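Grey on paper: preparing mixed documents for short-run printing
Speaker notes, Clesden print users' meeting
Fabrice Delaunay, Nomodum
November 29, 2019

Slide 1. Title

Leave up while people sit down. Mention that the paper samples are on the side table and that sheets A to F should stay in order. Questions at the end, except on terms, which can be asked at any point.

Slide 2. Scope

The talk covers documents that are mostly text with a moderate number of grey or near-grey pictures: manuals, annual reports, course packs, theses. Full-colour brochures are out of scope. So is newsprint. Run lengths are up to 2,000 copies, all on toner presses. Offset gets one slide near the end and no more.

Slide 3. The Hervieu job

Background: Hervieu sent us a maintenance handbook of 531 pages, assembled by four departments over two years. 400 of those pages were text only. The other 131 carried at least one picture or diagram. The text pages were printed without a single query. Every complaint after the first proof concerned the 131.

Complaints fell under a few heads. Dark areas had closed up. Light greys had vanished into the paper. Two pictures that matched on screen came out visibly different on facing pages. Some greys had a pink cast.

Say here that the press was in good order and had been calibrated that morning. The faults were in the file.

Slide 4. What a press does with grey

A toner press has no grey toner. It prints black dots of varying size, and the eye mixes them with the white of the sheet. Two limits follow from this. Below a certain dot size the toner doesn't hold, and the area prints as bare paper. Above a certain size the gaps fill in, and the area prints as solid black. The usable range lies between the two and is narrower than the range on a screen.

Dots also spread a little when the toner is fused. A mid-grey prints darker than its number suggests. The amount depends on the sheet. The Joston uncoated stock spreads more than the coated one; hold up sheets B and C.

If anyone asks for numbers: measure your own press. Figures from another shop are no use to you.

Slide 5. Black that is made of colour

Ask how many in the room export from a word processor. Most such programs write black text as pure black and black in pictures as a mix of all the primaries. The mix is the source of the pink cast. It also costs more, as the press counts the page as colour.

Fix: convert pictures to a single grey channel before placing them, one conversion, same settings for the whole document. Do not rely on the press driver to do it. The driver's "print in greyscale" box works page by page and will treat the cover the same way as the rest.

Keep the colour originals in a separate folder. Hervieu had overwritten theirs and had to ask two of the departments for them again — this added nine days.

Slide 6. Matching facing pages

Readers don't compare page 12 with page 90. They do compare 12 with 13. When two pictures of related subjects face each other, or stand one above the other, any difference in the conversion shows.

Procedure we use:

Open both pictures side by side at the same size.
Pick one light area and one dark area that ought to agree.
Read the values in both.
Adjust the second picture to the first, never both at once.
Proof on the real stock.

Go slowly here. In March the audience wanted the list read out twice.

Slide 7. Mid-greys next to text

A tinted box behind text is the most common fault in course packs. The author picks a tint that looks faint on the screen. On the sheet it comes up coarse, and the dots break the edges of small letters. Use a thin rule around the box and leave the inside white. If the tint must stay, keep it very light and set the text one size larger.

The same goes for table rows in alternate tints. A hairline between rows does the job and costs nothing in toner.

Slide 8. Light on dark

Show the pair, leave up for a full minute.

Pale grey parts, black or dark charcoal body, in both.

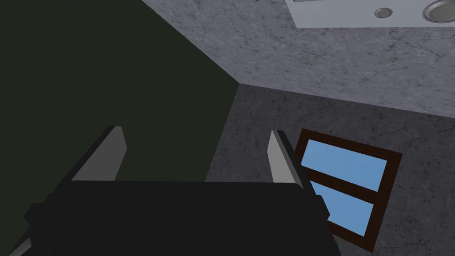
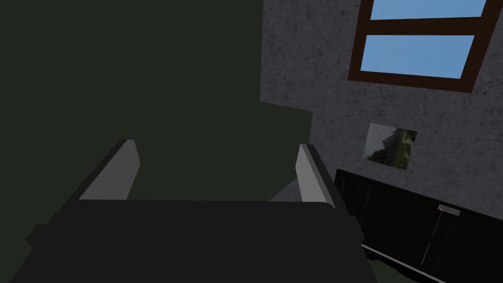 Slide 9. Where dark pictures go wrong

Computer renderings have very smooth dark areas. There is no film grain or sensor noise to break them up, so a slow change from one dark grey to the next may print as bands. The remedy is a small amount of added noise, just enough that it can't be seen at normal reading distance. Add it after resizing. Noise added before resizing is averaged away.

Open the shadows a little as well. Dark grey beside black needs a clear step between them or the two will join up on uncoated stock. Do this with a curve. The brightness slider lifts everything, including the light greys, and these have little room left before they turn into paper.

Pass round sheets D and E. Same file, D without the curve, E with it. Ask people to look under the window and then under the ceiling lights.

Slide 10. Resolution

Short slide. Enough pixels for the printed size, and no more. Files far above the press's needs slow down the processing and gain nothing. Diagrams should stay as line art wherever the program allows it. A diagram saved as a compressed photo has dirt around every letter, and the press will print the dirt faithfully.

Slide 11. If the job moves to offset

Above 2,000 copies it may be cheaper to go out to an offset printer. The greys must then be prepared afresh. Ask the printer for their profile and convert from the colour originals. Converting the toner version a second time loses tone at both ends — sheet F shows the result on the Joston coated.

Slide 12. Checklist to take away

One grey conversion for the whole file
Colour originals kept apart
Text in pure black
No tints behind small type
Facing pictures compared by value
Proof on the final stock, from the final press
Proof signed before the run, with the stock name written on it

Questions

Likely: recycled stock. Answer: it is greyer to start with, so the light end is shorter still; proof it separately.

Likely: whether a monitor can be trusted. Answer: for layout, yes. For greys, only after calibration and only as a guide.

Likely: cost of proofs. Give the Nomodum rate only if asked. Collect sheets A to F before people leave; the set for the next meeting is missing its C.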